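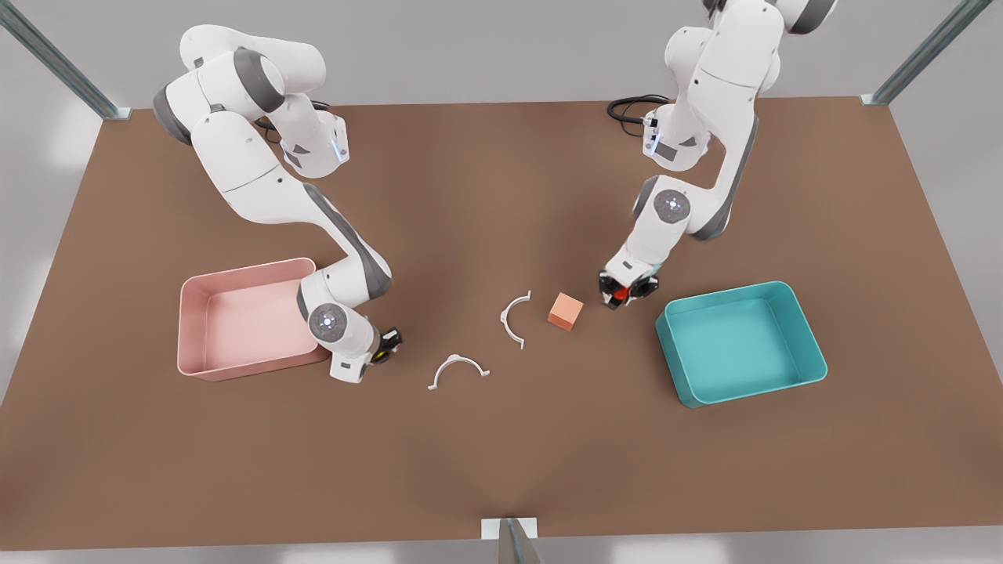
Engelbert Aebischer me escribió, después de leer el resumen de esta charla, que el pan de masa madre no se puede enseñar hablando, que eso se aprende con las manos metidas en el cuenco y que una hora de palabras solo sirve para abrir el apetito. Le contesté que tenía bastante razón y que pensaba empezar leyendo su mensaje. Así que empiezo por ahí (leerlo despacio, dejar que se rían).

## Saludo y de dónde vengo

Dar las gracias a la gente de Flusden por el sitio y por el café, que falta hacía. Contar que llevo 13 años haciendo pan en casa y que los primeros fueron, siendo generosa, de ladrillos. Mi madre los mojaba en la sopa y decía que así estaban buenísimos, pobrecita mía, ¡y se los comía enteros!

Preguntar quién tiene ahora mismo un bote en la nevera. Preguntar también quién lo ha tirado alguna vez con remordimiento. Levantar yo la mano la primera.

## El bote

La masa madre es harina, agua y paciencia, y de las tres la que más se estropea es la paciencia. Explicar sin prisa:

- Harina integral de centeno para arrancar; luego cada cual que la vaya pasando a la que use para el pan.
- Agua del grifo, reposada si huele mucho a cloro.
- Un bote de cristal con la tapa floja.
- Una goma elástica a la altura de la masa, para ver cuánto sube.

Aquí siempre sale lo del tercer día, cuando el bote parece muerto después de haber subido como loco. Contar la anécdota de marzo: yo convencida de que lo había matado, lo dejé olvidado detrás de la tostadora y a la mañana siguiente estaba levantando la tapa. Insistir en que se siga alimentando igual, aunque dé pena mirarlo.

El mío se llama Nygård, por el pueblo donde alquilamos aquella casita con horno de leña en la que no paró de llover. (Si alguien pregunta cómo se pronuncia, reconocer que no lo sé y que él tampoco se queja.)

## La harina y el agua

No enredarme con porcentajes. La última vez me lié con la calculadora y perdí a media sala. Basta con decir que una masa más húmeda es más difícil de manejar y que, para el primer pan, conviene quedarse corta de agua. Ya habrá tiempo de presumir de agujeros.

Hablar de la harina Skisesell, que es la que compro yo en saco, y aclarar que no me la regalan, ojalá. Con otra marca la masa pedirá otra cantidad de agua, y eso se nota al tocarla. Volver a lo que decía Engelbert: las manos.

## El reloj y la cocina

Esta es la parte que más me gusta, así que cuidado con alargarme.

En mi cocina, en invierno, la masa tarda una eternidad. En verano se me escapa mientras tiendo la ropa. Las recetas dan horas, y las horas son de la cocina de quien escribió la receta. Mirar el volumen, mirar las burbujas de los lados, mover un poco el cuenco y ver si tiembla.

Consejo para quienes trabajan fuera de casa: amasar después de cenar, formar antes de acostarse y a la nevera hasta el día siguiente. El pan sale incluso más sabroso, y una duerme, que también es importante.

*(Beber agua. Mirar la hora.)*

## El horno

Olla de hierro con tapa, bien caliente, y manoplas largas. Enseñar la cicatriz de la muñeca si hay confianza. El corte, con cuchilla y sin miedo: un solo trazo decidido, que la duda se ve luego en la corteza.

Y dejarlo enfriar antes de abrirlo. Sé que no me van a hacer caso. En mi casa tampoco me lo hacen, y la punta desaparece siempre antes de que yo llegue con la rejilla.

## Preguntas y reparto

Tengo 5 botecitos de Nygård para regalar, metidos en la bolsa azul. Si hay más interesados que botes, sorteo, y a los demás les apunto el correo. La hoja con la receta la ha imprimido Stustar y está en la mesa de la entrada. Avisar de la errata: donde pone «sal, 3 cucharadas» son cucharaditas, ¡por favor, que lo corrija todo el mundo a boli antes de irse!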